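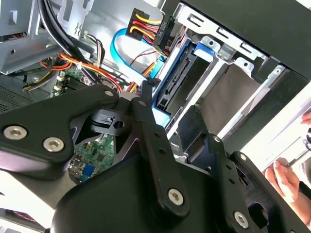 Illham
Posts: 62
We are collecting demonstrations for a policy that should learn to unplug and plug the cables of a hard drive inside a desktop computer, and I have a question about how much variety is good before it becomes too much. Our setup is one arm with a wrist camera, teleoperated, and a person who works at the same case with a screwdriver in some of the episodes. The drive is in a blue caddy in the metal cage, with the black power connector and the blue SATA cable near it, and a bundle of colored wires crosses the motherboard on the other side. The gripper covers a big part of the wrist view, so the policy sees the connector mostly when it is already near the jaw tip. Until now we have 105 episodes in which the case always stands at the same angle. I want to go to 800. My plan was to turn the case a little after every episode and also to move the cables by hand. My colleague says I should first finish the fixed position and only then start to vary. Who is right? I did not find a clear answer in the older threads.

Steltari
Posts: 2
Your colleague is wrong, sorry. If you record hundreds of episodes with one angle, the policy learns the angle. We did this with a drawer task and when somebody bumped the table everything was lost. Vary from the first day.

Raed Mahasneh
I would be more careful than Steltari. A drawer is a big and forgiving object. A SATA plug must be gripped with an error of maybe one or two millimeters, and if the operator is still learning, you will mix two kinds of variety: the variety of the case and the variety of a person who does not know yet how to approach the plug. The second kind is only noise. I would keep the case fixed until the operator makes the same movement with confidence, then throw these first episodes away and begin the real collection.

Steltari
Throw away 105 episodes? Do you know how long this takes with teleoperation?

Raed Mahasneh
Yes, I know. I threw away more than this in March. You can keep them for pretraining if it hurts too much.

Elham
A different question for Illham. Is the hand of the person visible in the wrist view? And is it there in all episodes or in some? I ask because we had a case where the hand came in always shortly before the grasp, and the policy learned to wait for the hand. Without the hand it hovered over the part and did nothing. It took us two weeks to understand it.

Illham
It is visible, yes, at the right side, fingers and a thin screwdriver. Not in all episodes. I did not write down in which ones, this is maybe my first mistake. The person holds the screwdriver and works on the screws of the cage while the arm takes care of the plugs, so there is no fixed order between them. But I will look at the timing now, thank you. I did not think of it.

Elham
Please write it down from now on. One column in the episode list is enough: hand yes or no, and the second when it enters. It is boring but you will need it.

Majali
I want to say something about the cables, because everybody talks about the angle. Loose wires are the worst part of this task. They never lie in the same way two times, so you get variety for free, also when the case does not move. If you in addition arrange them by hand, you will arrange them in the way a human finds normal, and this is less random than you think. My advice: unplug, plug again, let the wires fall how they fall, record the next one. Only comb them away if they hide the plug completely.

Raed Mahasneh
I agree with this. And I would keep also some episodes where the plug is hidden – the operator has to push the wire to the side first, and the policy should see this movement.

Majali
Some, yes, but label them. Pushing a wire away and pulling a plug look very similar from the wrist. Our policy mixed them and pulled on the wires. It was not nice for the power connector.

Lama Geagea
Illham, do you have a second camera? With so much of the wrist view covered by the fingers I would not trust the wrist alone, and this matters more to me than fixed or not fixed.

Illham
We have one above the table, but it is not synchronized well. I will repair this first, before I record anything new. About the rest, I think I will do it in blocks: one angle for a block, turn the case, next block, and the wires stay how they fall. The old episodes I keep separate.

Steltari
Blocks are still not random. But it is better than before.

Lama Geagea
Change the operator between the blocks also, if you have more than one. And check the time offset of the cameras again after each block. Ours moved during the day and we saw it only in training.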